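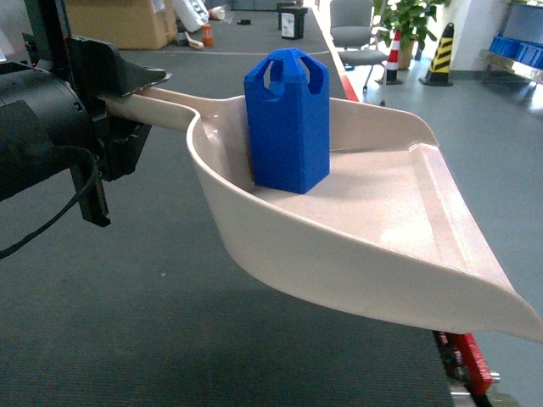
A blue block in a beige dustpan over the carpet at the Rultley workshop.

Print this story | E-mail this story

Rultley workshop to clear its floors in June

Members of the Rultley workshop are being asked to help with a floor clear-out in June, ahead of new shelving going in.

Organiser Perrine Bailly said small parts and test prints had been ending up on the carpet – and then in the vacuum cleaner. Anything found will go into a lost property tray by the door for a month.

The shelving cost 2,000 pounds, of which 400 came from a sale of old tools. It will hold 156 storage boxes.

Dustpans and brushes will be provided. The clear-out starts at 10am and members should bring gloves.

Contact us | Copyright Rultley News | Back to top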